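Workshop notebook, folding table
15 February 2021

Red satin again. Notes mostly for me, but whoever takes over the Ellelwood samples should read the part about creases before believing anything on the old instruction sheet. 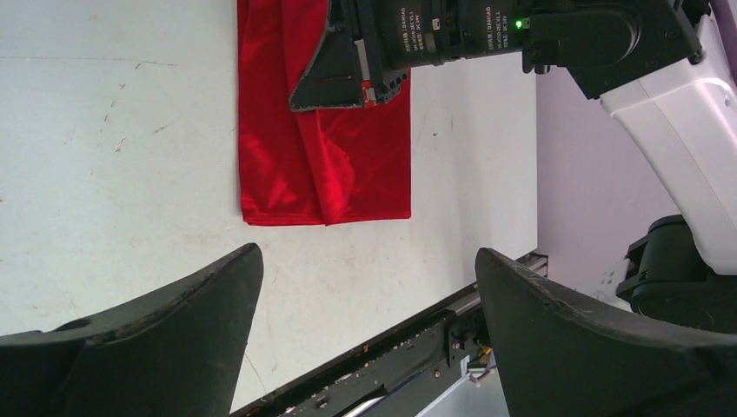
The sheet that came down from Hedstead says satin "folds like any light cotton if handled with confidence." I have now handled it with a good deal of confidence and I don't agree. Cotton stays where you leave it. Satin slides on itself, and it slides most in the last second, when you think the fold is finished and start to let go. The top layer creeps, the lower edge tucks under a little, and you have a rectangle with three decent sides and one that looks chewed.

What I was after today: one flat fold, close to a rectangle, lying on the bare white table, good enough that the Ellelwood people would accept it as a display cloth. What I got was a passable rectangle. The right edge came out square. The left is fairly straight. The bottom edge is uneven and partly tucked, and there's one long diagonal line across the cloth that I did not ask for.

About that diagonal. The sheet calls these "relaxation lines" and says they go away on their own. I'd like to know who watched one go away, and for how long. I think it's a plain fold line that got put in at an angle because two corners weren't level when the layers met, and calling it something nicer won't flatten it. Shaking the cloth out and starting over is the only thing I trust. Smoothing by hand from the middle moves the line along and gives it a friend.

Gloss is the other trouble. On a dull fabric a small crease doesn't matter much. On this stuff each one shows up twice, as a bright streak and a dark red line beside it, and under our lights it looks far worse than it feels under the hand. I've had people reject a fold from across the room that was fine by touch. I've also had people pass one that was doubled over in the wrong place, because the shine hid it. So I don't put much weight on looks alone, in either direction. Run a palm over it. A real doubled layer has a ridge you can feel. A highlight doesn't.

On the table.

The top is scuffed, with gray marks and faint scratches, and there are a few thin lines like cracks, worst toward the left. I've raised this before. The answer I got was that fabric doesn't care about the table. Cotton doesn't, maybe. Satin catches on anything with a lip to it. I can't prove that these particular lines have a lip, and I should be fair about that, because I went over them with a fingertip and couldn't be sure. It could be that they're only under the surface. But I'd want to rule it out before another round of arguing about whose fault a snag was.

Cheap test, not done yet: drag the same satin slowly over the left part of the table and then over the right part, and see if it catches more on one side. Do it with the cloth we already wrote off, not this one. If there's no difference I'll stop complaining about the table in this notebook, and I'd like the same courtesy in reverse.

Someone will suggest a felt cover. We tried felt in October. The cloth stopped sliding, which was nice, and then it picked up fuzz, which was not, and red satin with pale fuzz on it is no use to anybody. The Skastora mat is the other idea going around. Their leaflet says it's good for 1000 folds. Of what? By whom? It doesn't say, and it doesn't say what happens to the mat at the end of it either. Before we spend money I'd want a piece of it on loan, and I'd want to try it with satin, since every photo in the leaflet is of towels.

On the order of work.

There are two camps here and I'm not fully in either. One says get the long edges together first, then bring the ends in. The other says ends first. I've written "long edges first" in this book more than once as if it were settled. Going back over the older pages, I can't find anything to support it except that I was taught that way. The good folds and the bad folds are in there under both methods. What the bad ones do seem to share is a note like "corner slipped" or "didn't line up at start," and that fits what I saw today. If the first two corners aren't level, the order of everything after that hardly matters.

So for now, and only until something better comes along:

Lay the cloth out face down and let it settle before touching it again.
Line up the first two corners and check them. Then check them again, since they move while you're looking at the other end.
Fold toward the squarer side.
Put it down all at once. Lowering one end first is how the slant gets in.
Let go slowly, with the fingers flat. Pinching on the way out pulls the top layer along.
Leave the bottom edge alone unless it's really bad. I have made more of them worse than better.

I'm aware that the fourth and fifth lines are hard to do together. I don't have a fix.

On counting.

The Dobos summary says their group had 253 good folds out of 500, and it's been quoted in our meetings as though it tells us where we should be. I read the thing through again this morning. There's no line in it that says what counted as good. Was a tucked bottom edge good? Was a diagonal? If today's cloth goes in the good pile, then my own pages look a lot healthier than I've been saying. If it doesn't, they look poor. Same cloth, same fold. Until there's a written rule I'm not adding up anything, and I'd ask that no score be read off these notes by somebody in a hurry.

A rule I could live with, in draft: all four sides straight enough that a ruler laid along them shows no gap wider than a finger; no layer doubled where it shouldn't be; corners on top of each other and not beside each other. Creases noted but not counted against it, unless they can be felt. By that rule today's would probably fail on the bottom edge. I haven't put a ruler to it, so "probably" is all it gets.

I can already hear that a finger is not a unit. Fine. Pick a unit.

On steam, since it comes up each time.

I'm against steaming between tries. It makes the cloth look new and it makes the notes useless, as you can't tell whether the next fold went well because of how it was done or because the fabric had just been pressed flat. If Ellelwood wants steamed cloths for display, steam them at the end and write down that it was done. The same goes for the spray that's been living in the drawer. I don't know what's in it, the label has rubbed off, and one of the older swatches has a stiff patch that I can't account for in any other way. That's a guess. I'd still rather it didn't get used.

On the cloth itself.

It's been folded a lot. I don't know how many times, and that bothers me more than it did when I started writing this page. Old creases are easy paths for new ones. It's possible the diagonal was already in the fabric from some earlier attempt and today's fold only woke it up. If so, half of what I wrote above about corners is on shaky ground. I'm leaving it in, but read it with that in mind. The way to find out is to open a fresh piece from the same bolt and do the first fold on it with nothing in its history. We've been saving the fresh pieces for the final set, and I understand why, but saving them means we keep learning things about one tired cloth and calling it satin.

Asked for one fresh piece. No answer yet.

To do:
Drag test, left side against right, on the written-off cloth.
Ask Skastora for a sample of the mat, any size.
Write to Dobos and ask what "good" meant.
Ruler rule, get someone to disagree with it properly.
Mark the red cloth in one corner, on the back, so we stop mixing it up with the other red one.
Throw out the spray, or at least find out what it is.

Added later: was told the Hedstead sheet is being revised. I asked whether the line about cotton is staying in. It is.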